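Brikura issues tape-grid method for marking out shared worktops

Stindby, August. Brikura, the workshop fittings firm, has published a working method for dividing large worktops into marked zones with paper covering and painter's tape. The method is set out in an 11-page guide for schools, repair rooms and small laboratories. It is available at no charge from the Brikura office in Stindby.

The guide deals with flat work surfaces on which several items have to be put down, removed and put back in known positions. It specifies kraft-type paper as a covering where the top needs protection, and blue painter's tape for the lines. Tape is laid by hand. Lines need not be exactly parallel, provided that each cell can be told apart from its neighbours and the larger items have a line to sit against. 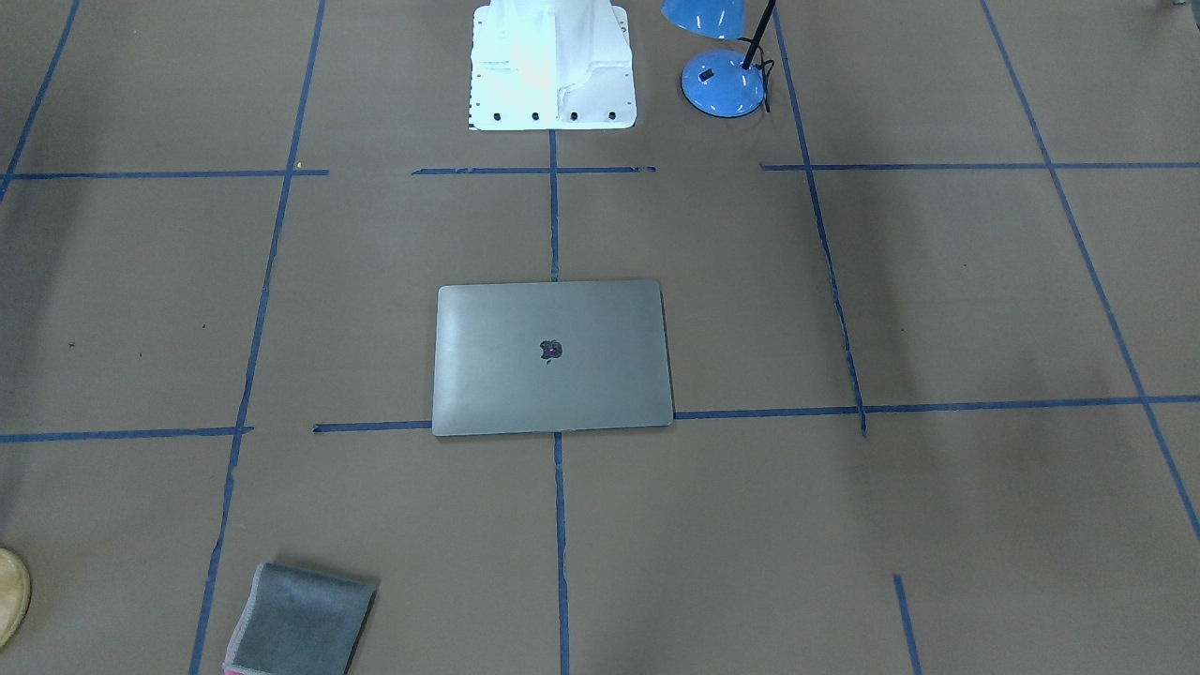

Papered worktop marked out with blue tape, with a closed laptop lying along one of the lines.

Maarten Van Damme, who edited the guide, said: "Most of the questions we receive concern accuracy. For general use a hand-laid line is adequate. The user needs to know which cell an item belongs in, and a line that wanders slightly still tells them that."

The recommendations were drawn up after trials at the Zarberg site, in which 58 layouts were marked out and used. Records were kept of 569 placements, of which 551 were returned to the correct cell at the end of the working period. Most of the remainder involved soft items such as cloths, which do not hold a fixed outline. The guide advises folding these and giving them a cell near the front edge.

Bare tops may also be marked directly. The surface should be wiped and left to dry before taping.
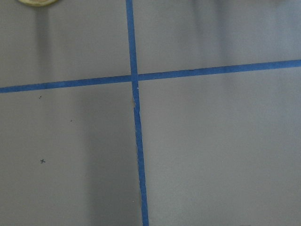
Crossings should be pressed down firmly from the centre outwards, as the double thickness is the first point to lift. Small tears along the edge of a strip do not affect use and can be left. A strip should be replaced when it has lifted along its length or when the line can no longer be followed by eye. Replacement tape is laid on the same line after the old strip has been removed, never over the top of it.

"Tape left down for long periods is harder to take up cleanly," said Halldóra Ingvarsson, who supervised the Zarberg trials. "We recommend a test strip on any painted or coated top."

The guide includes a blank planning sheet and a table of suggested cell sizes. A second edition covering sloping and adjustable-height tops is in preparation.

Press contact: Wondimu Hailu, Brikura, Stindby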